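# Willow bench: what we've got and what we still need to buy

I've been putting the shopping list together for the PC strip-down cell at Vestham (Lizeth keeps adding to it!) and thought I'd stick a picture up as I go. The arm's paid for, so it's the bits around it I'm costing now, mostly fixtures and spare grippers. 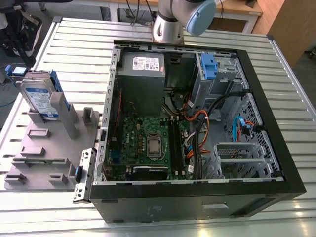 Do we need a second fixture plate before April? I'd order one now, as Naseri quoted £887 for two and the price only holds until 10th November.

The tower on its side with the panel off, and a drive in its blue caddy standing up in the holder on the grey plate. I like having the plate right next to the case, and I've budgeted for the same layout on the next bench. Ciarán wants £200 set aside for cable clips and odds and ends, which seems a lot of clips to me, but I've put it in.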